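3. Ballot order and the rotation procedure

3.1 Setting

The housing cooperative at Gestholm elects its board every November by paper ballot. Until the change studied here, candidates were listed alphabetically on every ballot, and the same order was used on the notice in the entrance halls and on the sample ballot mailed to members. A rule adopted by the members on 22 Jun 2018 replaced this with rotation. The list is now printed in several versions, so that each candidate stands first on an equal share of the ballots.

Gestholm is a useful case for two reasons. The board has seven seats and members may mark up to seven names, which makes the task long enough for order to matter. The candidates also run without party labels, and many members told us they knew only a few of them by name. Earlier work on council races has found that order effects are strongest under these conditions.

3.2 Printing and distribution

Ballots were printed by Clilari in packs of 80. Within a pack the versions followed one another in a fixed sequence, and clerks were told to hand them out from the top without shuffling. Voters could ask for a replacement if they spoiled a ballot. The replacement came from the same pack, so a voter who asked for one usually received a different version. We kept these ballots in the analysis.

Each version carried a small letter in the lower margin. The letter was used only for sorting after the count and could not be linked to a voter – the sign-in sheet recorded names but no ballot details.

3.3 The practice vote

Before the election we ran a practice vote with 30 members at the Ondrejka community room. The aim was to check that people understood the instructions on a rotated ballot. To keep opinions about the real candidates out of it, the practice ballot asked members to choose among common household items.

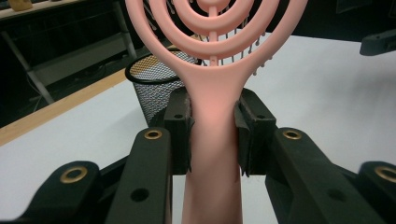
Figure 5. Pink hairbrush with an open, vented head.

3.4 Counting

The count was done by hand in two rounds. In the first, ballots were counted without regard to version, and this produced the official result. In the second, they were sorted by the margin letter and counted again within each version. Where the two totals for a candidate differed, both rounds were repeated for the pack in question. Totals were then entered in Heltano, the record system the cooperative already uses for its meetings, and exported for the analysis in Section 4.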